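Gripper notebook — March, started 9:40

Continuing the comparison of the two hand-held pairs, Lodine and Pidik. Last time I used foam blocks and both pairs did well, so the result told me very little. Today only cloth. The task is one fold of a blue garment on the green table, then release. I keep the table cover the same for all runs, although it wrinkles and I must pull it straight again and again.

Before the first run I checked the jaw zero on both sides. The left unit of the Lodine pair was off by 2 mm. I corrected it in the Vasseur controller and saved the file under a new name, so please do not load the old one.
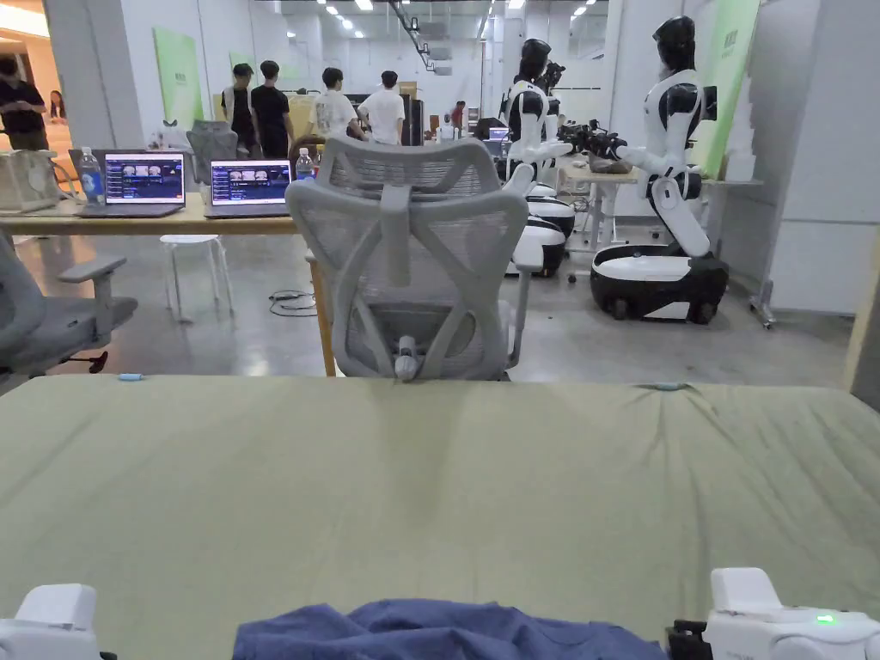

The jaw force limit stays at the low setting. With the high setting the Lodine jaws hold the cloth very well, but they also take the green cover together with it, and then the whole run is spoiled. I lost most of the first hour to this. With the low setting the Pidik jaws slip on a thick hem, and on a single layer they are fine.

One more thing about timing. The controller log and the camera log had an offset of 34 ms after restart. I restarted again and it was the same value, so I think it is constant and can be subtracted. I wrote it in the header of each file.

11:15. Changed to narrow pieces. For a strap I approach from the side, with the jaw opened only halfway. When it is fully open, my wrist has to turn too much and the tracking becomes noisy — I see it as small jumps in the height value.

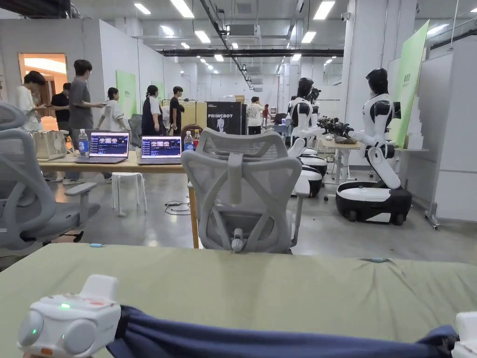
Wrist fatigue is also a difference. After 400 closings with the Lodine pair my right thumb was tired, and the closings became slower near the end. Pidik has a softer trigger spring. I prefer it for long sessions, but it returns slowly, so a quick second grasp is sometimes missed.

After the break I went back to the garment and repeated the fold with a smaller grasp, only the tips of the fingers. The corner stays flatter this way. I do not have enough runs to give a number yet.

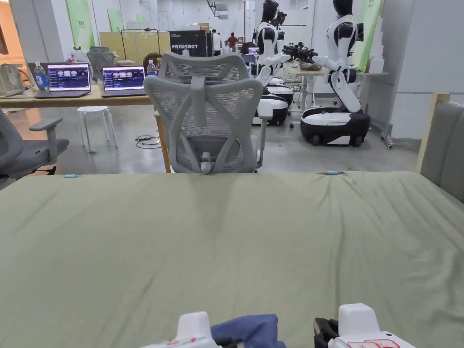
Driltholm wrote in the margin that the fingertip pads should be changed after 2,000 closings, and that slipping on the hem may come from worn pads and have nothing to do with the force limit. It is a fair point. I did not record the pad age for the Pidik pair. To do: new pads on both pairs, same force limit, repeat the hem runs first.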